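ok so the gripper. Third evening on it and I want to write this down before I forget what I changed, because last time I didn't and Usha Sundaram had to take the whole wrist apart again to find out.

Symptom was the same as in December. Arm goes down, fingers close, arm comes up with nothing. Or it comes up with something and drops it halfway to the bin. Hard stuff was fine. Blocks, cups, no trouble. Anything soft and it was a coin flip.

First thing I blamed was the finger pads, so off they came. Some lint in there, quite a lot in fact. Cleaned with alcohol, let them dry, back on. No change. Then the cable through the wrist, which Horácio swore was going. Wiggled it for ten minutes with the readout open and never lost a packet. Not the cable. (Sorry Horácio.)

What it was: the close limit. Somebody, probabaly me, had set the stop threshold at 19 back when we were only doing blocks. With fur the fingers touch fluff, the current bumps up a hair, the controller thinks it has the thing and quits squeezing. Bumped it to 23, better. 29 and it really grips. Went higher for a minute and didn't like the noise so it's back at 29 and staying there.

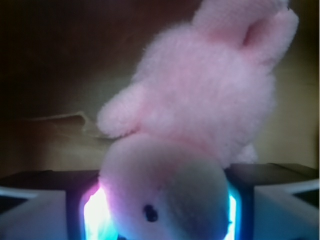
Second fix was the lights on the inside of the fingers. They were at full and the wrist camera was washing out anything pale right where you need to see the contact. Turned them down two notches, still bright but livable. I'd go lower but then dark objects dissapear. Need to try it with the room lights off, didn't get to that.

Also re-zeroed the fingers. Left one was closing a touch ahead of the right and pushing things sideways. Two screws on the back, small hex, do NOT use the one from the Nekier kit, it's a hair undersized and will round them out. Ask me how I know.

Config is saved as soft777 on the bench machine. Old one still there as blocks, don't delete it, Natalia uses it for her stuff.

Still to do: new pads (ordered from Pacheco, no word yet), a strain relief for that cable anyway, and clean the lint out every week instead of every whenever. Past eleven, going home.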